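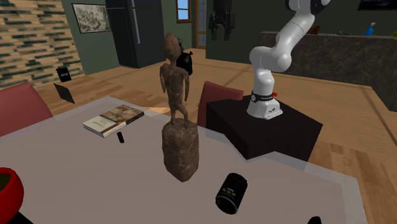

Mondura 仿真抓取工具：使用说明

Mondura 是一套在仿真厨房里测试抓取规划的小工具。它包含三个部分：场景生成、碰撞检查和轨迹回放。代码由 Fongchan Luangrath 和 Afaf Chamoun 维护，最后一次整理文档是 2019-08-12。中文不是我们的母语，如果有句子写得不自然，欢迎提交修改。

场景

默认场景叫 Ciment。机械臂装在桌边的黑色底座上，夹爪朝下，白色桌面上放着雕像、书、罐子和其他物体。目标物体默认是那座棕色的人形雕像。它又细又高，长长的手臂垂在身体两侧，下面的岩石状基座比身体宽很多，所以用一个长方体做近似的时候，规划器常常会认为没有可行的抓取姿态。我们建议把网格分解成多个凸块再做碰撞检查。

书、罐子、椅子和墙边的柜台也参加碰撞计算。如果只想测试规划速度，可以在配置里把 background_collision 设为 false，但是这样得到的成功率不能和本文的数字比较。

安装

先编译碰撞库，再安装 Python 部分：

cd mondura/collision
make
cd ..
pip install -e .

没有显卡也可以运行，只是渲染比较慢。渲染窗口在远程服务器上打不开时，请加参数 --headless，结果会写到 out 文件夹。

运行一次规划

python plan.py --scene ciment --target statue --seed 0

程序先读入物体的位姿，然后采样候选抓取，去掉有碰撞的，最后对剩下的候选求轨迹。每个目标最多采样 2000 个候选。达到上限还没有结果，程序返回代码 2，并且保存最后一个失败的姿态，方便检查。

轨迹可以用 replay.py 回放。按空格键暂停，按左右方向键一步一步地看。

数据

随代码发布的 Hakim 测试集有 208 个场景文件，每个文件记录物体名称、位姿、材质编号和机械臂的初始关节角。其中 192 个用当前版本的规划器能找到无碰撞轨迹，其余的保留在 hard 子文件夹里，没有删除。物体的摆放是随机的，个别物体会有一点倾斜，载入以后请先让物理引擎运行到稳定，再开始规划。

位姿的单位是米，四元数的顺序是 w、x、y、z。旧版本用的是 x、y、z、w，转换脚本在 tools/convert_quat.py。

已知的问题

雕像的头部比较尖，凸分解参数太粗的时候，碰撞体会比看到的模型大，夹爪在还没有接近时就报告碰撞。把 max_hulls 调高可以解决，代价是载入时间变长。

相机视野不一定包括整条机械臂，夹爪和连杆的连接部分有时在画面以外。感知模块不要从图像估计关节角，请直接读取 joint_state。

光滑的黑色物体在深度图里有时出现空洞。这个是我们加入的噪声模型造成的，关闭方法是 depth_noise: none。

用 Tivville 格式导出时，材质名称里不能有空格，否则后面的字段会错位。Afaf 正在修改导出部分，预计一月合并。

报告错误

请附上场景文件、随机种子和完整的日志。只有截图的话，我们很难重现问题。改动规划器参数的合并请求，请同时提供 Hakim 全部场景的运行结果，包括 hard 里面的。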